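3. 仕切り付き小物ケースによる部品整理の手順

3.1 使用した収納ケース
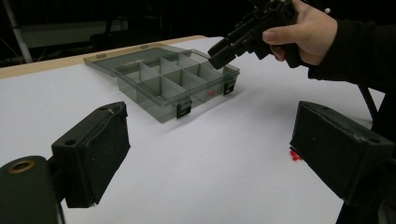
図3 蓋を開いた状態の小物整理ケース(半透明グレー、樹脂製、留め具2か所)

本節では、小型部品の整理作業に用いた収納ケースと、その選定および使用の手順について述べる。作業の対象は、家具の組み立てや補修で余ったねじ、座金、ダボ、棚受けなどの小物である。これらは家庭でも小規模な工房でも、袋や空き缶にまとめて入れられたまま放置されやすい。前節の聞き取りでは、回答者の多くが「必要なねじが家のどこかにあることは分かっているが、探すより買うほうが早い」と述べていた。

使用したのは図3に示す半透明グレーのケースで、本体は薄い仕切りで格子状に分けられ、小さな長方形の区画が奥に向かって列をなす。蓋は蝶番式で、開くと本体の後ろに平らに寝る。蓋を閉じたときには、黒い留め具2個を蓋に掛けて固定する。本体も蓋も光を通すため、閉じたままでも中身の有無をある程度見分けられる。

選定にあたっては、筆者らが以前に使用していた引き出し式の収納庫との比較を行った。引き出し式は1段ずつ出し入れできる反面、持ち運ぶと中で部品が混ざり、段を抜いたまま戻し忘れる例が多かった。蓋付きの一体型では全区画が一度に見渡せる。ただし、留め具を掛けずに持ち上げると全区画の中身を一度にこぼすおそれがあり、この点は使用者への説明に含めた。

3.2 作業場所

作業は白い天板の机の上で行った。予備作業では木目の机も使ったが、真鍮色の小ねじや木製のダボが天板の色に紛れ、拾い残しが生じた。白い天板に変更してからは、落ちた部品を見つけるまでの時間が短くなった。反面、白色の樹脂座金は見落とされやすく、これについては灰色の布を小さく敷き、その上で分けることにした。

ケースの置き方も統一した。蓋を開くと奥行きが本体のほぼ倍になるため、机の手前に置くと部品を広げる場所がなくなる。そこでケースは天板の奥寄りに置き、蓋を奥側に倒して、手前を仕分け用に空けた。利き手による配置の違いは設けていない。

3.3 仕分けの手順

対象とした部品は合計3000点で、Ilamsideの共同工房から提供を受けた。工房ではこれらを3種の容器に分けて保管していたが、分け方の基準は記録されておらず、運営担当のHabibur Siddiqui氏によれば、空いている容器に順に入れていたとのことである。1回の作業では400点を取り出して仕分けの対象とした。残りは次節の保管期間の調査に用いた。

仕分けは、まず部品の種類で大きく分け、次に長さまたは径で細かく分ける二段階とした。種類は7分類とし、ねじ、ボルト、ナット、座金、ダボ、棚受け、その他である。最初から寸法で分ける方法も試みたが、作業者が1点ごとに定規を当てるようになり、途中で手が止まった。種類で分けた後に並べて比べると、定規を使わなくても長短の判別がついた。

区画への入れ方については次のとおり定めた。

(a) 作業を始める前に各区画の底を確認し、前回の部品や破片が残っていれば取り除く。
(b) 使用頻度の高い部品は手前の列に入れる。
(c) 長さの近いねじを隣り合う区画に入れない。
(d) 一つの区画には、深さの半分を超えて入れない。
(e) 「その他」は右奥の区画に限り、あふれた場合は分類を見直す。

(c)は一見不便であるが、予備作業で最も多かった誤りが隣の区画への入れ違いであったことによる。長さの近いねじが隣同士にあると、誤って入っても気づかれず、次に使う段階で初めて判明する。種類の異なる部品を間に置けば、見た目の違いから誤りがすぐに分かる。

3.4 表示

区画への表示は、ケース本体に直接貼らず、区画の並びと同じ格子を印刷した紙を別に用意し、ケースに添えた。ラベルを直接貼ると、分類を変更するたびに糊が残り、側面から中身を確認することも難しくなる。紙の表は2025年3月12日の版を最終とし、以降の作業ではこれを用いた。

Borkowskaの分類表に従って品番を記載する案も検討したが、工房の利用者は品番を使っておらず、「長い」「短い」「皿」「なべ」といった呼び方で部品を探していた。このため表には利用者の呼び方を大きく書き、寸法を小さく併記した。Siddiqui氏の希望により、表の裏面には補充先の一覧も加えた。

3.5 手順上の制約

本手順は、区画に収まる大きさの部品を前提としている。長尺のボルトや大型の棚受けは入らず、工房では別の箱に入れてケースの隣に置いた。この箱については分類を行っておらず、集計からも除いた。また、区画の数は分類の細かさを事実上決めてしまうため、より大きなケースを用いれば異なる分け方になった可能性がある。仕分けに要した時間と、8月に実施した再確認の結果は次節に示す。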